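Site: Bataineh dry goods store, packing room and back store
Inspected: 17 January 2022
Inspector: Widad Aoun
Present for the site: Stelios Tzavaras
Scope: dry food storage, repacking surfaces, labels, pest control, fire exits. Cold storage is covered by a separate checklist.

Ratings: **OK**, **Minor** (fix before next visit), **Major** (fix and report back in writing).

## 1. Building and floor

- [x] 1.1 Floor free of cracks and standing water. **OK**
- [x] 1.2 Wall and floor joints sealed. **OK**
- [ ] 1.3 Stock held clear of the wall. **Minor.** Two pallets of rice in the back store touch the north wall. Move out by the width of a broom head.
- [x] 1.4 Light covers in place. **OK**
- [ ] 1.5 Door seals intact. **Major.** Daylight visible under the loading door, left side. Carried over from the July visit.

## 2. Dry goods in bags

- [x] 2.1 Bags closed when not in use.
- [x] 2.2 Product free of insects and foreign matter. Sampled by sieve, 200 g each from sugar, salt and flour. Nothing found.
- [ ] 2.3 Opened bags carry an opening date. **Minor.** Dates missing on most opened bags on shelf C. The marker kept there had dried out.
- [x] 2.4 Supplier name and address on the retail pack. **OK**

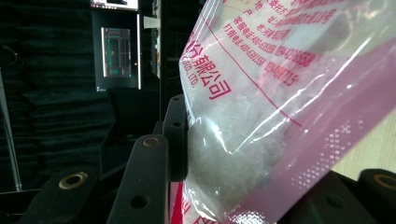
*Item 2.4: supplier name on pack, Chinese and English.*

Importer stickers were checked against the intake book. One Jelura carton was entered under the wrong lot. Corrected during the visit.

## 3. Work surfaces

- [x] 3.1 Tabletops smooth, no splinters or lifted edges.
- [ ] 3.2 Cable holes in tabletops capped or cleaned on schedule. **Minor.** Not listed on the cleaning sheet. Add a line for them.
- [ ] 3.3 Sanitizer at correct strength. **Major.** Test strip read well under the 200 ppm stated on the site's own sheet. The dosing unit (Nistik, wall mounted) was drawing air. Remade by hand at the time of inspection and retested, passed.
- [x] 3.4 Cloths color coded by area. **OK** 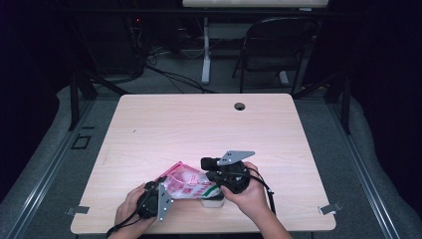

*Reading time: 4 minutes*

Wood tables are accepted at this site for closed packs only. Open product is to be handled on the steel bench. The rule is in the site manual but is not posted in the room. Post it at the door and beside the scale.

## 4. Glass and hard plastic

- [x] 4.1 Glass register present.
- [ ] 4.2 Register matches the items in use. **Minor.** Register lists 86 items. Storage jars bought after the last revision are not on it.
- [x] 4.3 Breakage procedure known to staff. Two people asked, both gave the correct order: stop work, close off, collect, check shoes, record.
- [x] 4.4 No chipped jars or lids on the open shelves. **OK**
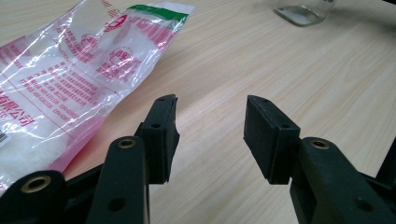 Lauri Ojala asked whether jars used only for samples have to go on the register at all, as they never leave the packing room. They do. The register covers every glass item that shares a room with food, whatever it is used for. Sample jars may be entered as one line with a location and a total.

## 5. Labels and traceability

- [x] 5.1 Lot number can be traced from shelf to intake. One lot of sugar traced back in under the target time.
- [x] 5.2 Contact number on retail packs is legible. **OK**
- [ ] 5.3 Scale calibration current. **Minor.** The 1000 g check weight read correctly. The certificate in the folder is out of date.
- [ ] 5.4 Recall contact list current. **Minor.** Fliltent is still listed as the carrier. Replace the entry.

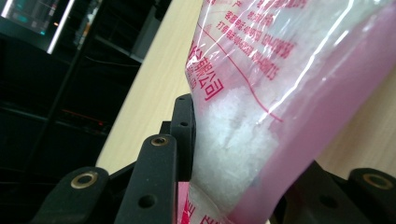 Dima Shboul: On 5.1, the trace worked because the bag was still in its carton. Once the packs are on the shelf we only have the date to go by. Can we write the intake number on the shelf card as well?

Inspector's comment: accepted. Use the intake number in full, in the top right corner of the card. Retest at the next visit with a pack taken from the shelf.

## 6. Pest control and fire exits

- [x] 6.1 Bait stations numbered and shown on the plan.
- [ ] 6.2 Station behind the flour racks reachable. **Minor.** Blocked by a hand truck.
- [x] 6.3 Exit routes clear, signs lit.
- [x] 6.4 Extinguishers in date, pins and seals in place.

## Actions

| Item | Owner |
|---|---|
| 1.5, 3.3 | Stelios Tzavaras, written report |
| 1.3, 2.3, 6.2 | Dima Shboul |
| 3.2, 4.2 | Lauri Ojala |
| 5.3, 5.4 | Marwan Saliba |

Copy to site folder, tab 3.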